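Wrist cable and gripper offset on a bowl stacking cell – how do you set yours up?

Forum: Small arms and benchtop cells > Maintenance and setup

gidport_bench
Posts: 500
Hello all. I look after one cell at our workshop in Gidport. It is a single arm at a wood-top table, and the job is nesting small plastic bowls into a stack. Since we changed the gripper fingers in September I have two problems that I can't separate from each other.

First, the arm comes down a little too far back from the bowl. The finger closes on the rim, but the bowl turns before it is lifted. Second, when the wrist rotates to the far side, I hear a light tick, and after that the position is worse. I did the home routine again and it is good for nearly 500 cycles, then the same story.

The counter was at 2,645 when I noticed it first and it is at 3,763 now. I don't want to change the offset in software every morning. What would you check first?

elden_mech
Check the finger screws before anything else. New fingers settle in the first days. I put a paint line across each screw head and the finger body, and if the line is broken, the screw has moved. Our fingers came without any thread locker.

gidport_bench
Thank you, I did the paint lines yesterday. Five are fine and one is broken, the lower screw on the left finger. It was not loose by hand, but the line is clearly open.

elden_mech
Then you have your answer. Clean the thread, medium thread locker, tighten the pair in turns and leave it overnight. Then measure the offset again, one time, and write it on the cabinet.

halfturn
I don't agree that this is the answer. A loose finger screw gives you a random error. He describes an error that comes back in the same direction after a certain number of cycles, together with a tick. For me it is the cable. If the loop at the wrist is too short, it pulls at the end of the rotation and it can move the connector or even the finger carrier. I lost two weeks with exactly this problem.

elden_mech
A loose screw under a load which always comes from the same side will also walk in one direction. The bowl rim pushes on the same finger every time.

halfturn
Fair, but it doesn't make a tick.

sveinb_tools
Both of you can be right. I would do the cable first, only for the reason that it takes ten minutes and needs no curing time. Power off, brakes supported, turn the wrist by hand to both ends and watch the loop. At the worst position you should still be able to push it sideways with one finger. We use the Sveinbjörnsson clips, 6 mm, and we don't close the last one before the wrist. The cable must be free to roll there.

And please support the arm with your hand or a block before you take the power away. Mine came down on the table one time, and there is still a mark in the top.

gidport_bench
I turned it by hand as you said. At the far end the loop is tight like a string. I think I closed the last clip when I changed the fingers, because it looked more tidy.

My test position for the offset is now like this:

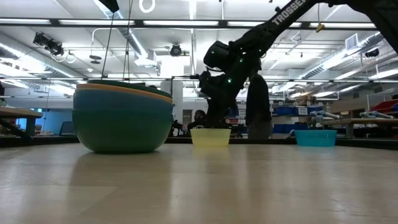 Arm above the yellow bowl, stack on the left, turquoise one is next.

I go to this position, stop, and look from the side how the fingers stand to the rim. If they are behind the center of the bowl I correct it in the tool offset, not in the taught points. Is this the right place to correct?

elden_mech
Tool offset, yes. If you change the points you will change them all again with the next fingers. But the angle in your picture is not good for judging front to back. Put a square on the table next to the bowl and look along it.

Also, your stack leans a lot. Is it meant to be like this?

gidport_bench
I don't want it so. Each bowl comes in a little tilted and the next one follows. I hoped it would go away with the correct offset.

halfturn
It should become better, but I would also lower the release height. If the fingers open too high, the bowl drops in on one side. Go down in small steps, and stop when the bowl underneath starts to move.

grastier_fan
Reading along with interest. For the table I use a Grastier mat, thin rubber. On a smooth top the bowls slide when the finger touches them, and then you look for an offset which doesn't exist.

elden_mech
I tried a mat and removed it. It was not flat at the corners and my heights were wrong by more than the sliding ever cost me. A small taped outline for each bowl works fine.

grastier_fan
Did you glue it? Without glue it lifts, yes.

elden_mech
No, I did not glue it. I don't want glue on a table I use for other jobs.

gidport_bench
Update, 11th January. Last clip is open, loop is longer by a hand width, and the tick is gone at both ends. The screw has thread locker and a new paint line. I set the tool offset one time with the square. The release height I will do tomorrow, and I leave the mat for later.

halfturn
Good. Write down the counter now and check the lines again after 500.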